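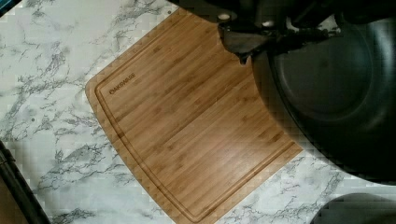
Skalov Basketball Club plays its home matches at the Sakside arena, and most of the questions we get are from people coming to a game for the first time. Doors open an hour before tip-off and the kiosk opens with them. Sandwiches are made to order, on a bamboo board like the one on the marble-patterned worktop, so allow a few minutes if you want one at half-time.

Where do away supporters sit?
In Block C, behind the far basket. You can wear your own colours anywhere in the hall, but groups with drums must stay in Block C.

Can I bring a banner?
Yes, if it has no poles and doesn't cover an exit sign or an advertising board. Show it to a steward on the way in.

What are the rules on chanting?
Sing as much as you like. Chants about a player's family, race, religion, health or private life are not allowed, and that includes court cases and anything that has been in the papers. You will get one warning. After a second you will be asked to leave without a refund.

Does that apply to the play-offs as well?
Yes. The rules are the same for every match, including the play-offs in May.

How do I report something during a game?
Text the word HALL, your block and your row to 3359. A steward will come over. You don't have to give your name.

I was asked to leave and I think it was a mistake. What can I do?
Write to Gertraud Zaugg, supporter liaison, at the club office within 40 days. Include your ticket number and say where you were sitting. She will speak to the stewards on duty and reply by letter.

Can I move seats if the people near me are too loud?
If there is space, yes. Ask at the desk by Door 2. Block A is the family block and is usually quieter.

Is there parking?
There are 100 spaces behind the hall, and they fill up early for the Manalastas and Endon matches. The 101 bus stops outside the main entrance.

Can I get my ticket signed after the game?
Players normally come to the barrier by Block A once they have finished stretching. Please don't wait in the corridor outside the changing rooms.

Last updated: Tuesday, January 7, 2025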